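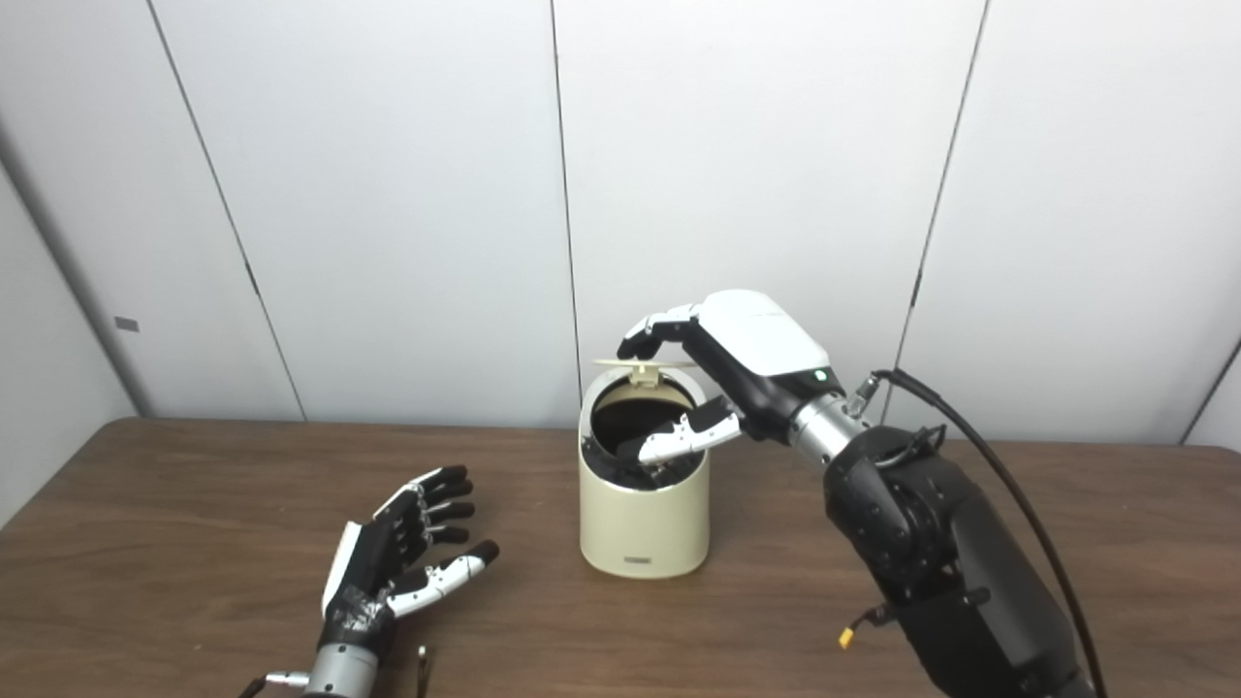 Cleaning a small flip-lid bin

Most advice on desk bins tells you to buy something: scented liners, a Clorelard freshening disc, a special spray. I tried the discs through one November and ended up with a bin that smelt of lemon and old teabags. Washing-up liquid does the job.

1. Open the lid fully and take out the liner. Tip out any crumbs.

2. Squirt in a little washing-up liquid, add 2 cups of warm water and leave it for 20 minutes. The Skimura leaflet says overnight – I can't see why.

3. Scrub the inside, then go round the rim and the hinge with an old toothbrush. If there's a smell left, it's probably in the hinge.

4. Wipe the outside with a soft cloth. Scouring pads dull a glossy finish, whatever the packet claims.

5. Rinse and dry with the lid up before putting in a new liner. The 89p rolls from the market in Bindham fit well enough.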